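6. Running the disassembly trials

Before you start this section you should have finished the arm calibration (section 4) and the wrist camera check (section 5). If you have moved the arm base since then, go back and do both again. The trials in this section compare two ways of choosing the next action when taking apart a desktop computer: the fixed-order method and the look-again method. Both use the same gripper, the same wrist camera and the same Clolau controller, and differ only in when the camera is read.

6.1 What the two methods do

In the fixed-order method the camera is read once, at the start of the trial. The planner builds a full list of steps from that one view and works through it to the end.

In the look-again method the planner keeps only the next step. After every grasp attempt the arm goes back to the viewing pose, takes a new view and plans again. This takes longer per step. The Stullau study was set up to find out whether the extra time is paid back by fewer failed grasps.

6.2 Preparing a tower

1. Disconnect the tower from the mains and take the lead out of the back of the power supply. Leave it to stand before you open it.

2. Remove the side cover and lay the tower in the bench clamps with the open side facing the arm.

3. Tighten the clamps by hand until the case does not shift when you push on a corner. Do not use a spanner on them, as thin cases will bow.

4. Fill in a tower sheet. Write down the parts fitted and any parts already missing. The scoring script reads the sheet, and a part that is missing from the tower but listed on the sheet is scored as a failure.

5. Leave all cables where you find them. Do not tidy, tie back or unplug anything inside the case.

CAUTION: Never put a tower under the arm with its power supply cover removed. Towers in this state are to be set aside and left out of the study.

6.3 Setting the viewing pose

1. Switch the controller to Manual and bring the arm over the tower at low speed.

2. Lower the wrist until the memory slots and the drive cage are both in view. With some case layouts you will need to turn the wrist slightly to manage this.

3. Check that the gripper fingers show along the bottom of the view. The planner uses them as a reference for scale.
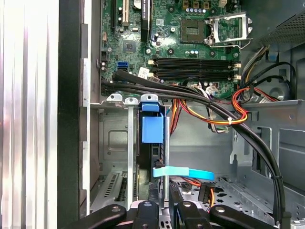 4. Save the pose under the tower number. The same saved pose must be used for both methods, otherwise the two results cannot be compared.

5. Open the Prinance viewer and look at the part labels the planner has suggested. Correct any that are wrong and press Accept. Cables are labelled as one class, whatever their colour or thickness.

Note: Bare metal reflects the bench lamp and can be labelled as a loose part. Move the lamp first. If the false label stays, delete it by hand and write "reflection" in the remarks box on the tower sheet.

Note: An empty processor socket should be labelled as "socket, no part". If it is given the processor label the planner will try to grasp it. The pins bend very easily and a tower with bent pins cannot be used for the second method.

6.4 Running a trial

1. Set the method on the controller page. Use the Bustamante order table to see which method comes first for this tower. Do not choose it yourself.

2. Set the random seed to 3890. All trials in the study use this seed.

3. Set the time limit to 12 minutes and the retry limit to 3. The retry limit applies to each part separately.

4. Stand outside the marked area, switch to Auto and press Start.

5. Watch the force reading. The arm should stop by itself when the limit is reached - if it does not, press the red stop button and end the session.

6. When the trial ends, save the log before you switch back to Manual. Switching first clears the last grasp from the log.

7. Put the removed parts back as recorded on the tower sheet and return the cables as near as you can to their first position. Compare them with the saved view. An exact match is not possible, and small differences are accepted.

8. Run the second method.

CAUTION: Do not reach into the case while the controller is in Auto, even if the arm has stopped. In the look-again method the arm pauses while it plans and then moves without a further signal.

6.5 When to discard a trial

Discard the trial and repeat it if the tower moved in the clamps, if the camera view froze, or if anyone touched the case after Start was pressed. A tower may be repeated no more than 2 times. After that, mark it as withdrawn.

Do not discard a trial just because the result is poor. Grasps that close on a cable in place of the part behind it are a result, and were the most common failure in the pilot trials in October. Enter them with code C. Grasps that close on nothing are code N. If you can't tell which happened, use code U and leave it to be settled from the recorded views.

6.6 Results files

Each trial writes a log, a set of views and a score file. The fixed-order method writes a single view and the look-again method writes one for each step, so the folders will differ a good deal in size.

Copy all three to the study folder at the end of the session. Scan the tower sheet and add it to the same folder, using the tower number as the file name.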